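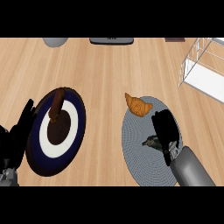 4.2 Putting food away

We have a soft spot for this chore, perhaps because all of us grew up in homes where it was the first job a child was trusted with. Anyone who has cleared up after breakfast knows how little thought it seems to take, and it took us a good part of June to accept how much of that thought we had never noticed. The simulated task (Figure 3) asks a two-armed robot to pick up the food it finds and set each piece where the instruction says it belongs.

We ran 90 trials with the Wurkia controller, changing the starting positions every time. Bread and pastry gave us a good deal of trouble. A croissant has a curved back and two thin tips, and a grip that closes on one tip tends to swing the whole thing around, much as it would in the hands of a sleepy person at seven in the morning. In 9 trials the piece was dropped and never picked up again, and in 2 more the arms got in each other's way and had to be stopped.

Ubaldo Gentile, who was kind enough to go through every failed run with us, feels that most of the drops began with a poor choice of approach, well before the fingers closed. We are inclined to agree, though we would not yet hand over a real kitchen on the strength of it.

Figure 3. Food sorting in simulation, with a croissant near the edge of the gray placemat and the two grippers at either side.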